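Fustside Evening Workshop
Mechanisms for Beginners, handout 5: gears, discs and what goes on the cloth
3 Feb 2018

Last week a few of you asked if I'd write up the gear talk, as I went through it at a gallop and then we ran out of time. So these are my notes, tidied a bit, with the parts I skipped put back in.

First, the cloth. I always lay parts out on a plain dark cloth before I put anything together, and I'd like you to do the same. Small parts don't roll as far on cloth, and pale ones show up beautifully on it. Leave big gaps between things! I know it feels like a waste of bench, but once you've got two nearly identical gears sitting side by side you'll be glad of the space.

Now the small gear, or pinion if you want the proper word. In any pair of meshing gears the pinion is simply the smaller one. Ours are spur gears, so the teeth run straight along the side, parallel to the bore (the hole for the shaft). Stand one on its end and look straight down on it and you get the tooth shape all in one go, then tip your head and you can follow each tooth down the side. Run a fingernail round it as well - a chipped tooth is much easier to feel than to see.

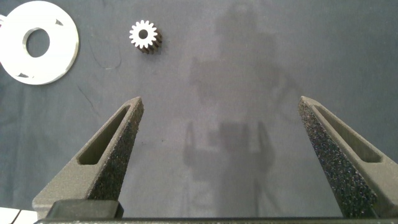
When you count teeth, mark your starting tooth with a dab of pencil, or you'll go round twice. I've done it more often than I'd like to admit. Then the sum: divide the teeth on the driven gear by the teeth on the driver. A driver with 9 teeth and a driven gear with 45 gives you a ratio of 5 to 1, so the small one turns five times for each turn of the big one. The big one goes slower but you get more turning force out of it, less a little lost to friction.

Discs and plates next. A flat disc with a hole in the middle looks like the dullest thing on the bench, but have a proper look at the openings. The centre hole usually tells you what the disc sits on. Any smaller cutouts might be there for location, for lightness, or just to let you see what's going on behind, and you can't always tell which until you offer it up to its neighbour. Check the rim too, and lay the disc flat to see if it rocks. If it does, it's warped, and no amount of screwing down will make it run true.

The Voyle sheet (number 694 in the blue folder) has the drawings for all this. Ignore the bit on helical gears, we're leaving those until the Pernach gearbox comes out in session eight. The Flevov notes are good on bores and shafts but they do go on a bit - the first few pages are plenty.

For next time
Count the teeth on any two gears you can find at home (an old hand whisk is perfect) and work out the ratio. Turn it slowly by hand and check your answer against what it does. Bring a pencil, a ruler and a bit of dark cloth if you have one.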